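4.2 Do repair guarantees change what people buy?

The Plutudus survey has been cited as proof that shoppers will pay more for goods that can be mended. We are not convinced. Of 2,432 households contacted, 1,196 replied, and people who already favour repair were surely the likeliest to answer. Stated intent is also cheap – saying yes to a dearer kettle costs nothing.

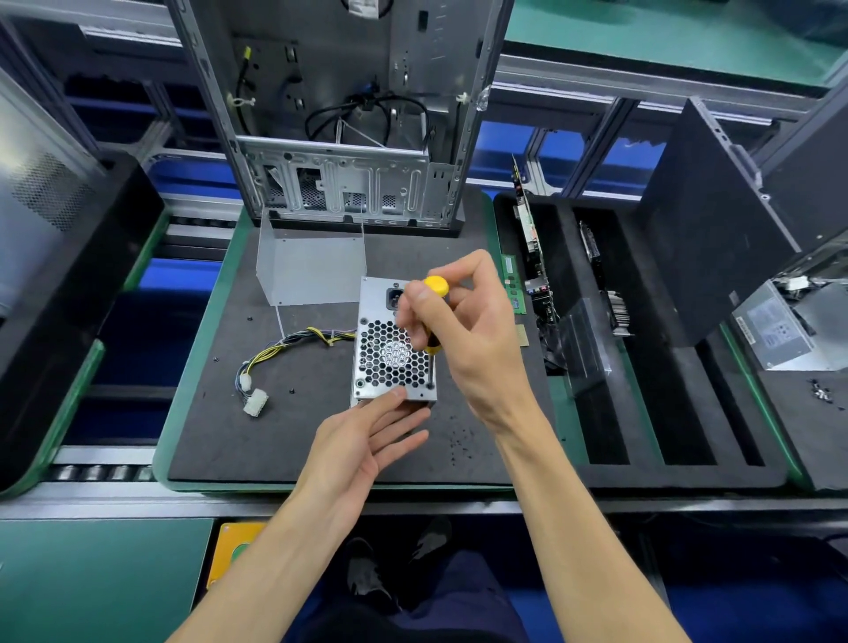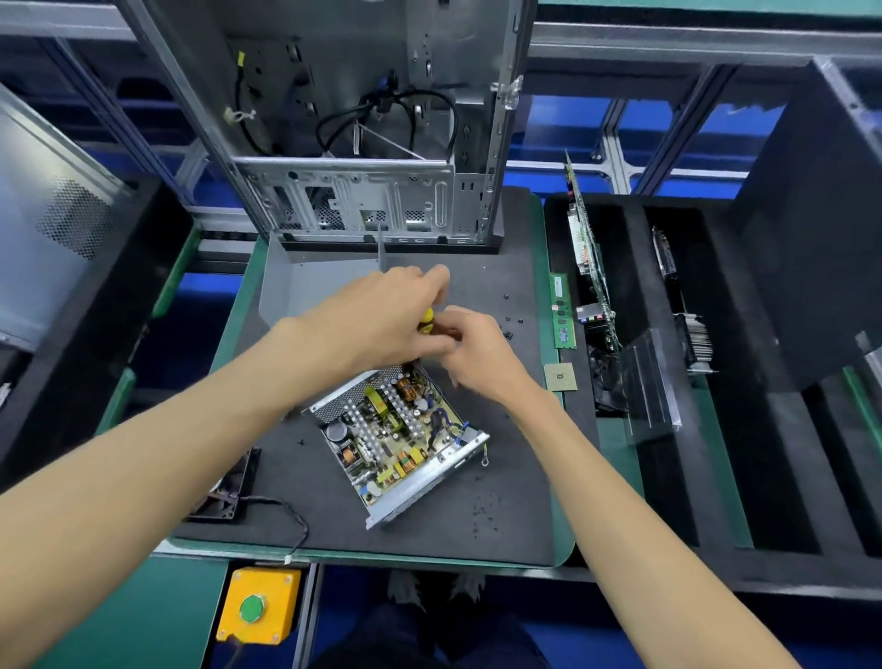

Figure 3. Bench work on computer power supplies, one with its lid removed.

Sales records from Mathias point the other way. Only 27 of 200 buyers offered the longer guarantee took it, and the labelled models sold no better than the rest. Until the survey's authors report who failed to reply, we would treat its headline result as a measure of goodwill.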